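Gripper trials, bench two

March 2025. Photos and notes by Dušan Yordanov

We had two grippers to compare and a budget for one. The Veltik brochure promises a "near-human" pick. The Kofler sheet is more modest and gives a plain table of loads and strokes, which I liked until I tried to match it to what we had on the bench. Sekar Yusof ran the arm, I kept the score sheet, and Audrey-Anne Turcotte wrote the pick routine and then spent most of an afternoon rewriting it.

The rules were simple. Each gripper got 100 picks at the same speed, with the same parts laid out by hand between runs. A pick counted if the part went into the tray and stayed there. Parts that were nudged, dragged or dropped in from a height did not count, though the Veltik rep argued for a while that a dropped part is still a delivered part. I don't think a customer would see it that way.
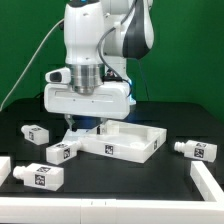 White bottle blocks with markers on their faces, the open tray, and the gripper down low with its two fingers just above the tray. The blocks point whichever way we put them down.

Do the markers make the test too easy?

They make the finding part easier, and that was the idea, as we wanted to judge the grip and leave the vision for another day. Nobody should read our scores as a promise for unmarked parts in a bin. I would expect both grippers to do worse there, and I would not like to guess by how much.

The scores, then. Kofler managed 90 good picks and Veltik 23 fewer. That looks like a clear win, but I am not ready to call it one. Most of the Veltik misses were on the short threaded neck, where the fingers closed at a slant and let go on the way up. Milovan Krasniqi thinks a different pad would fix it. He may be right — he also said that about the Sullard gripper last June, and it went back in its box.

My other grumble is with the controller. Changing over from one gripper to the other is sold as a quick job. The bolts are quick. The settings are not, and one of the two kept forgetting its force limit whenever the power was cut. Blagoje Gashi has written to the maker and got back a link to the manual we already had.

Next we repeat the whole thing with 200 picks each and new pads on the Veltik. Until then the order form stays in the drawer.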